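Hi! If you've landed here you've probably been handed a drive with a folder called `kuvell` on it and no explanation. Sorry. I'm the person who put most of it together, and I've tried to write down the things I keep getting asked in the hallway.

# Kuvell

Kuvell is a set of two-handed tabletop recordings, made by people holding a gripper in each hand. We use it to train policies for the arms in the Cundel lab, but nothing in the files is tied to those arms (on purpose!), so if you've got a different pair with parallel fingers you should be able to get something out of it.

There are 2000 episodes. Each one is a single go at a single task, from hands coming in to hands going away. If someone dropped a part and picked it up again, we kept it. If someone dropped a part and swore and walked off, we didn't.

## What's in the folder

```
kuvell/
 episodes/
 0001/
 head.mp4
 left.csv
 right.csv
 note.txt
 ...
 tasks.md
 splits/
 train.txt
 val.txt
 tools/
 view.py
 check.py
```

- `head.mp4` is the view from above the work, looking down past the hands.
- `left.csv` and `right.csv` hold the pose of each gripper and how far open it is, one row per video frame.
- `note.txt` is whatever the person felt like typing afterwards. Some are blank, some are a whole paragraph, and a few are about lunch. Please don't train a language model on them without reading them first.

Left and right always mean the operator's left and right. I know that sounds obvious, but an early version had them swapped for one batch and I lost a good chunk of December to it.

## Getting going

Copy the folder somewhere fast, then:

```
pip install -r requirements.txt
python tools/check.py --root kuvell
python tools/view.py --episode 0001
```

`check.py` looks for missing rows and mismatched lengths. It should finish without printing anything. If it complains about an episode, re-copy that one before you write to me, as it's nearly always a bad transfer.

`view.py` plays the video with both gripper traces underneath. Space bar pauses, the arrow keys step one frame at a time. I'd really recommend watching a dozen episodes before training anything. You pick up a feel for the rhythm of it that you won't get from the numbers, and you'll notice how differently people go about the same job (some of us are very tidy, some of us just shove).

## The tasks

There are 5 task families, and `tasks.md` has the exact wording we gave people for each:

1. **Lids.** Open or close something hinged.
2. **Sorting.** Small parts into compartments.
3. **Handover.** Pass a part from one gripper to the other.
4. **Straighten.** Line an object up with the edge of the table.
5. **Clear.** Move everything off the work surface.

They aren't evenly split. Sorting is the biggest by a long way because people liked doing it, and Straighten is the smallest because it's dull. If you want balanced batches you'll have to sample for it yourself.

## How we record

A session is 40 episodes, then a proper break. We tried longer ones and the quality dropped off badly near the end, with lots of little fumbles and people forgetting to return to the start pose. Two sessions a day is the limit for any one person.

Before each session the operator does a short calibration: fingers fully open, fully closed, hold still, repeat on the other side. It's saved with the first episode. Skip it when you compute action statistics or your gripper range will look strange.

Vangelis Drakos wrote the time alignment between the video and the gripper streams, and he's the one to ask if you think they've drifted apart. My rule of thumb is to find the moment the fingers shut on something and check that the trace drops on the same frame. One frame out is fine. More than 2 and I'd like to hear about it.

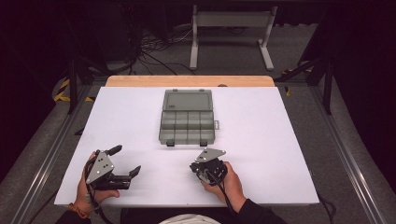

Lids is the family I'd start with if you're new to two-handed data. It's short, the goal is easy to judge from the last frame, and it still needs both sides to do different things at different moments. The box with the little compartments is a good test for any vision model too: it's see-through plastic, so on the white tabletop the edges get faint, and with the lid flipped right back flat behind it you've got a second pale shape to confuse things. Our first detector did poorly on open lids. Training on crops with the contrast turned up helped a lot.

## Known problems

- Cables show up in plenty of the videos. Don't mask them out, or you'll lose bits of the fingers as well.
- Sleeves and jewellery vary from person to person. We never asked anyone to dress the same and I'd like to keep it that way, but do check that your model isn't leaning on it.
- A handful of Handover episodes have the part hidden behind a gripper for most of the clip. They're listed at the bottom of `tasks.md`.
- The colour balance shifts a bit between sessions. I haven't corrected it.

## Splits

The validation split is by operator, so everyone in `val.txt` is absent from `train.txt`. Please keep it like that if you add episodes. The Deligiannis baseline in our internal notes used an older random split and its scores look much rosier, so don't compare against it directly.

## Adding your own

Record with the Morine capture script, run `check.py`, and drop the new folders in with the next free numbers. Fill in `note.txt` even if it's only one word. I merge new episodes on Monday and rebuild the splits then, so anything that turns up after that waits a week.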